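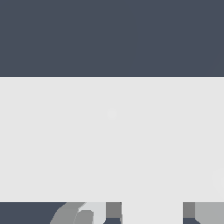 Intro to Bookkeeping, Unit 4: Month-End and the Bank Reconciliation

Hi all. These are my notes from the April session, cleaned up a bit and with the typos Jayson Espiritu kindly emailed me about taken out. If you missed class, read these before you try the Lindosham problem set.

What we're doing and when

A bank reconciliation compares two records of the same money: your cash ledger and the bank's statement. They almost never agree on the last day of the month, and that's fine! Your job is to explain the gap down to the penny. I learned this on paper ledgers in 1981 (green columns, very sharp pencil) and the steps haven't changed a bit.

You need the bank statement, your cash ledger for the same month, and last month's reconciliation. People forget that last one all the time, me included.
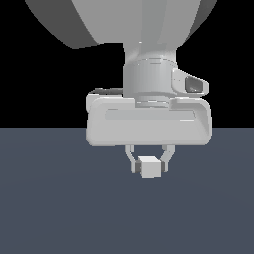
Start with the checks. Go down the statement and tick off every check that shows up in both places. Whatever is left unticked in your ledger is an outstanding check: you wrote it, you mailed it, and the bank hasn't seen it yet. Then do the same with deposits. A deposit you recorded on the last afternoon of the month often lands on the bank's books the next morning, so we call that a deposit in transit.

Now the other direction. Look for anything on the statement that isn't in your ledger. Usually that's a service charge, a bit of interest, or a customer's check that bounced.

Which side do I adjust?

This is where most of the red ink went on last term's quizzes, so slow down here. Outstanding checks and deposits in transit adjust the bank side. You already recorded them, so no journal entry. Fees, interest and bounced checks adjust the book side, and every one of those needs a journal entry. Mistakes get fixed on the side of whoever made them.

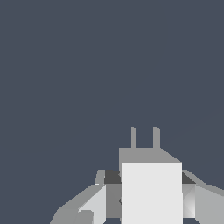
A worked one: Poston Garden Supply

Poston's ledger says $1,240. The bank statement says $1,264. Going through the ticking, we find one outstanding check for $40 and, on the statement, a service charge of $16.

Bank side: 1,264 minus 40 gives 1,224.
Book side: 1,240 minus 16 gives 1,224.

They match, so we're done apart from the entry: debit Bank Fees 16, credit Cash 16. Shiela Galang asked why the $40 check doesn't get an entry as well. It got one the day it was written, and a second one would take the money out twice.

When it won't balance

Take the difference and divide it by 2. If you find that amount sitting in either record, somebody probably added where they should have subtracted. If the difference divides evenly by nine, suspect swapped digits (54 typed as 45, that sort of thing). Still stuck? Go get a coffee and re-add last month's outstanding list. Please don't plug the difference into Miscellaneous and hope, I do check!

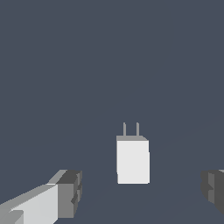

For next time

Read the chapter on petty cash and do the Lindosham problems, odd numbers only. Rowena Tolentino has the spare copy of the textbook if you need to borrow it. Bring a calculator, phones are away for the quiz.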